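Inicio | Productos | Manuales | Recambios | Contacto

Manual de usuario Trandano Flokell 40
Sección 3. Primera puesta en marcha del humidificador

Imprimir esta página | Enviar por correo electrónico

¡Ya tienes el Flokell fuera de la caja y toca la parte más agradecida! Si has seguido la sección 2, la base está montada y las espumas de transporte retiradas. Lo que queda se hace en un rato y sin herramientas, y al terminar tendrás el aparato echando una niebla finísima que se nota muchísimo en invierno, cuando la calefacción deja el aire como papel de lija.

3.1 Elegir el sitio

1. Coloca la base sobre una superficie plana, firme y que aguante bien alguna salpicadura. Una cómoda baja o una mesita van de maravilla.
2. Deja 40 cm libres hasta la pared y hasta cualquier mueble. La niebla sube y luego cae, y a la madera barnizada no le gusta nada.
3. Orienta la boquilla hacia el centro de la habitación, lejos de cortinas, libros y enchufes.

PRECAUCIÓN: no pongas el aparato encima de un radiador ni directamente sobre moqueta o alfombra. La toma de aire está debajo y tiene que respirar.

3.2 Llenar el depósito

1. Levanta el depósito por el asa, en vertical, y dale la vuelta sobre el fregadero.
2. Desenrosca el tapón de la válvula en sentido contrario a las agujas del reloj.
3. Enjuaga el interior un par de veces con agua del grifo y vacíalo. Solo hace falta la primera vez.
4. Llena con agua fresca hasta la marca MAX, que corresponde a 2000 ml. Si en tu zona el agua es dura, usa agua destilada o filtrada: los muebles se quedan sin ese polvillo blanco y el disco dura bastante más.
5. Enrosca el tapón hasta notar el tope. No hace falta apretar con todas tus fuerzas.
6. Gira el depósito y bájalo despacio sobre la base. Oirás unas burbujas, ¡es buena señal! El agua está pasando a la cubeta.

NOTA: no eches aceites esenciales en el depósito. Para eso tienes la bandeja de aromas (sección 5), que se extrae por detrás y lleva su propia almohadilla lavable.

3.3 Encender y ajustar

1. Conecta el adaptador primero a la base y después a la toma de corriente.
2. Pulsa el botón de encendido. El anillo se ilumina en azul y la niebla aparece al cabo de unos segundos.
3. Toca NIEBLA para pasar de baja a media y de media a alta. La media es nuestra favorita para un dormitorio.
4. Mantén pulsado NIEBLA si quieres el modo automático. El sensor mide la humedad de la habitación y el aparato regula solo, con un silencio que da gusto.
5. Para dormir, toca LUNA: el anillo se apaga y el ventilador baja al mínimo.
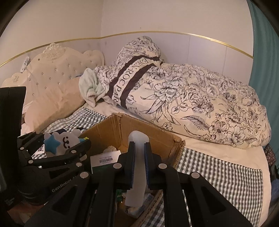 Si el anillo parpadea en rojo, falta agua o el depósito no ha asentado bien. Levántalo, comprueba que no haya nada debajo de la válvula y vuelve a bajarlo. Con eso suele bastar. Si sigue parpadeando, apaga, desenchufa y consulta la tabla de avisos de la sección 7.

PRECAUCIÓN: desenchufa siempre antes de mover la base o de tocar la cubeta. No inclines el aparato con agua dentro.

3.4 Después del primer uso

1. Apaga y desenchufa.
2. Vacía el depósito y la cubeta por el lado contrario a la salida de aire.
3. Seca la cubeta con un paño suave. El disco metálico del fondo solo se toca con el cepillito incluido, sin frotar fuerte.
4. Deja el tapón quitado si no vas a usar el aparato al día siguiente.

¡Coge la costumbre de cambiar el agua a diario y tendrás media limpieza hecha! La descalcificación completa, con el sobre Oravec que viene en la bolsa de accesorios, se explica en la sección 4. Los sobres de repuesto se piden con la referencia 279 y el filtro de entrada de aire con la 29.

Anterior: 2. Montaje de la base | Siguiente: 4. Limpieza y descalcificación

Trandano, distribuido por Zuvside. Revisión del manual: 15 de julio de 2023. Todos los derechos reservados. | Atención al cliente | Volver arriba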